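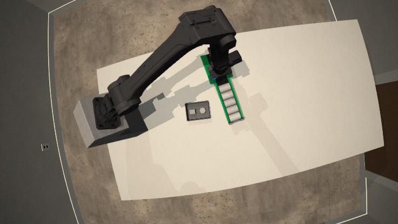 Give it a bad day, Chukwuemeka Bako told his team in January, and stop being so polite to it. He meant the simulator, where their robot arm had been picking small parts out of a tray and moving them to a conveyor with a success rate that made everyone in Potundale suspicious.

Magazine > Features > Machines

5 min read

Search articles Go

They were right to worry. Moved to the real arm in Grerthorpe, the same software behaved like a tourist on the wrong side of the road. It reached with great confidence for places where parts had been a moment ago, in a manner of speaking, in some other universe.

The group's fix, which it calls Ultereo, is to make the pretend world worse. Each practice run gets its own small insult: the tray turned a little, the rollers slicker than they should be, the light coming from somewhere unhelpful, the arm's joints a touch late to respond. The software is never told which. It has to work that out from how its first few inches of motion go, then adjust.

After over 2000 runs of this treatment, the team tried the real arm again. It made 1604 attempts across 3 weeks and dropped a part in five of them – all five, Bako notes with some feeling, while a visitor was watching.

There are limits. Soft parts still defeat it, as does anything shiny, and the simulated floor has had far more attention than a floor deserves. Wyss, the colleague who spent a month on its speckles, maintains that shadows fall better on a surface with some character. The software has yet to express a view.

Next up is a moving conveyor – and a longer list of insults.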